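TX 210 Knit Fabrics
Unit 5: Shrinkage and relaxation

Knit fabric comes off the machine under tension. The loops are pulled long in the wale direction and narrow in the course direction, and they stay that way through rolling and cutting. Washing lets the loops return to a rounder shape. Most length loss in a cotton jersey comes from this recovery – the fiber itself changes very little.

Shrinkage is given as a percentage of the original length:

S = 100 × (L0 − L1) / L0

L0 is the marked length before washing, L1 the length after. A negative value means growth.
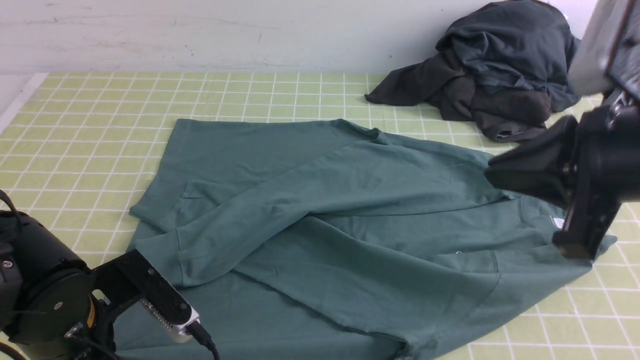
Measurements are made with the fabric flat and free of tension. Smooth out creases by hand without stretching the loops. Take three readings in each direction and use the mean.

Worked case: the Brodmont fleece has L0 = 585 mm and L1 = 501 mm lengthwise. The loss is 84 mm, so S = 14.4 percent. This is too high for a cut panel, and the fabric would need compacting first.

Rib trims are tested separately. A rib cuff and a fleece body seldom shrink at the same rate – expect puckering at the seam if they differ widely.

Problems 1 to 16 are due Monday. Use the Lindik data table for problem 9.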